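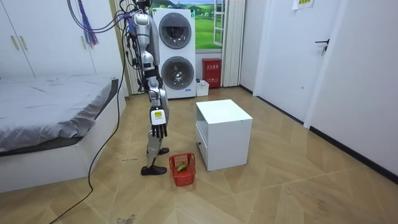 Whether a machine can do the chores yet depends on which chore you ask about, and Uliana Hladun has stopped answering the question in general terms. She runs household testing at Tamero, where humanoid robots are tried on small jobs in furnished rooms. Most of those jobs sound like nothing much. A red plastic basket on the floor near a low white cabinet, with something green inside it, is enough to fill a working day. "People want to hear about cooking dinner," she said. "I want to talk about getting a basket from the floor to somewhere at knee height."

Hladun came to the work from Grabowska, a company that makes shelving for grocery stores, and she still thinks in terms of stock and aisles. A shop is easier in some ways, she said. The shelves stay where they were bolted, and the light is the same all day. A bedroom has a bed in it, with a sheet hanging over the side, and a floor that somebody walks on.

"Bending down is the part I would warn people about," she said. "You or I bend and reach in one go. For the robot the reach changes while the balance changes, and the hand has to arrive in the right place at the end of it."

Her group logged 471 attempts at basket and tidying jobs between January and the end of summer. Of those, 433 were finished without a person stepping in. She does not consider that good enough for a home. "That is 38 times somebody had to get up," she said. "If you bought it so you could stay in your chair, you would be annoyed."

Haoran Kang, who writes the control software, is a little more hopeful - but only a little. He said grip is less of a worry to him than it was two years ago. Thin handles are still hard, and so is anything light enough to slide when a finger brushes it.

"A basket with an open grid on the sides looks simple to a person," Kang said. "A finger can go into one of those openings when you meant it to press on the outside. Then you pull back and the basket comes with you."
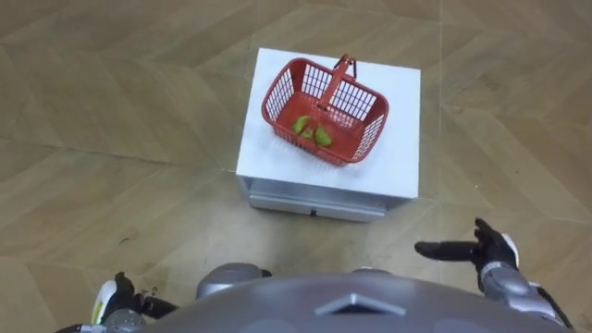
So can a household buy one of these and hand over the tidying?

"I would wait," Hladun said. "You could get a few fixed jobs done in a room you had set up for it. You would still be doing most of the house yourself."

Kang expects shop floors to come first. Tamero has been talking with Briltbridge, a grocery chain, about moving hand baskets back to the entrance after closing, when the aisles are clear of customers. No start date has been set. The chain asked for a price per store and has not been given one.

Hladun's own next job is drawers. She has 53 attempts planned for the first round and said she would be pleased if half of them went well.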